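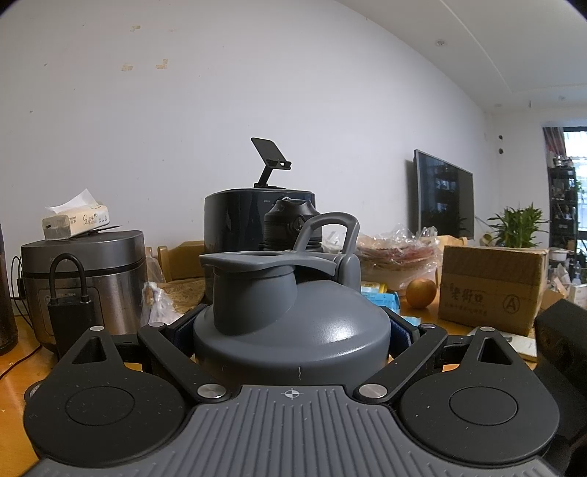 A gray plastic water jug with a flip-up spout cap and a loop carry handle. A rice cooker and an electric pressure cooker stand on the table behind it.

Water jug (portable)

A portable water jug is a closed, hand-carried vessel for drinking water, filled at a tap or dispenser and kept within reach during the day. It differs from a pitcher in having a sealed lid, and from a sports bottle mainly in its capacity and in the separate handle.

Construction

Most jugs consist of a body, a screw-on lid and a carry handle. The body is usually blow-molded plastic, though steel and glass versions are sold. A domed shoulder joins the wall to the neck and spreads the load when the jug is lifted full. Glossy plastic shows fine scratches readily, and these have little effect on use unless they are deep enough to hold residue.

The handle may be a rigid grip molded into the side or a loop at the top. A loop handle keeps the weight directly under the hand. Some loops fold down for storage — others stay upright.

Spout and cap

A flip-up spout cap covers a narrow drinking or pouring opening. The user raises it with a rim tab, which projects past the edge of the lid so that it can be found by touch. In most designs a soft gasket makes the seal. The Dinelen pattern places the hinge beside the handle; the Mello pattern places it opposite, leaving more room for the fingers but a longer lid.

In a wear trial by Serena Sorrentino and Shota Kamata, caps of both patterns were opened and closed 3731 times. Leakage began at the gasket in 26 of the 300 lids tested. The hinge failed first in 3.

Care

The body is washed with warm water and dish soap and dried upside down with the lid off. Gaskets are removed and cleaned separately. A bottle brush is needed where the neck is too narrow for the hand.

Kitchen placement

Jugs are often kept on the same table as small cooking appliances. Plastic bodies should stand clear of the steam vents of rice cookers and pressure cookers, which can soften or discolor thin walls.

See also

Pitcher
Thermos
Water dispenser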